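Bestham changes how it grades red marble
2025-08-28

The stone exchange at Bestham has published new grading rules for polished red and red-brown marble. Slabs will be sorted by the type of veining they carry as well as by color, and sellers will have to state any filler used on the face.

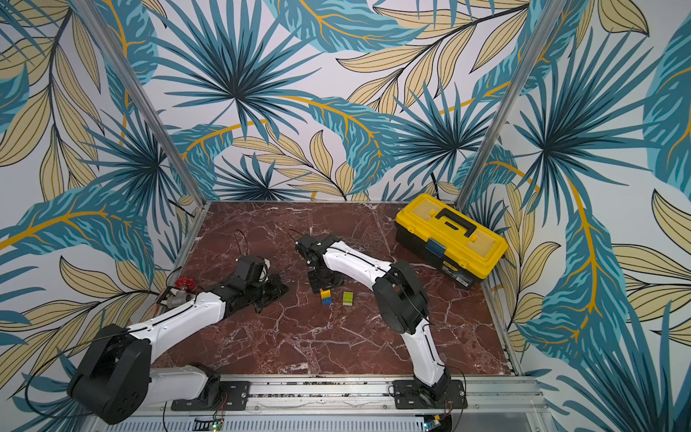
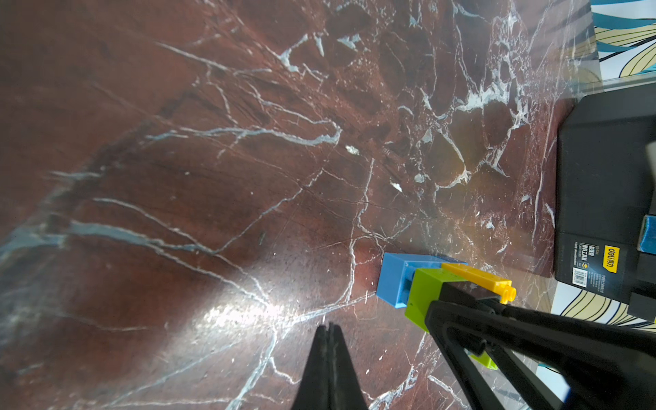
Stone & Surfaces

The rules replace a color chart that the exchange had used without major changes for most of its history. Under the old chart, a red slab was placed in one of four color bands after being compared with a set of reference tiles. Veining was left to a free-text remark on the sales sheet, and buyers complained that the remarks varied too much from one yard to the next to be of use when ordering unseen.

The new sheet has separate fields for ground color, vein density, vein width and fill. Vein density is scored on a grid laid over the polished face, with the grader marking each square that a vein crosses. Width is recorded at the widest point of the main vein. Hairline veins are scored for density but left out of the width field.

Fill is the part that drew the most comment during the trial. Heavily veined red marble often has small open fissures, and most yards close them with resin or a tinted cement before the final polish. Sellers must now give the type of fill and the side it was applied from. A mesh backing has to be listed as well, including on slabs where it will be hidden after installation.

The exchange tested the sheet on 976 slabs held at its own yard and at Cestuvlow. Two graders worked on each slab without seeing the other's result. They agreed on every field for 894 of them. Most of the disagreements came from the density score on slabs with pale cloudy patches, where one grader read a patch as a wide vein and the other read it as a separate mineral zone. The final text treats such a patch as a vein only when it connects to one at both ends.

Lighting caused a smaller problem. A high polish throws back a band of glare under overhead lamps, and fine veins inside the band are easily missed. Graders are now told to score each slab twice, from opposite long sides, and to keep the higher density figure. Photographs on sales sheets must be taken with the lamps off to one side — a condition that several smaller yards asked to have removed. It was kept.

Treltby, which cuts more red stone than any other yard on the exchange, has already moved its stock to the new sheet. It lists 613 slabs, with the old color band shown in brackets for buyers who have open orders. Štěpánek, a supplier of tabletops and vanity tops, said it would ask for the full sheet on all purchases but would not change its own catalog names before the next printing.

Yards will pay a fee for each slab graded by the exchange. Those that sell fewer than 200 slabs a year may grade their own stock, provided that they keep the marked grid and show it on request. Tiles and offcuts are exempt.

The rules cover polished faces only. Honed and brushed finishes hide fine veining to different degrees, and the exchange intends to handle them in a separate annex. Green and black marbles stay on the existing chart for now.

Sheets issued before the change remain valid until the slab is sold or recut. A slab that is repolished must be graded again.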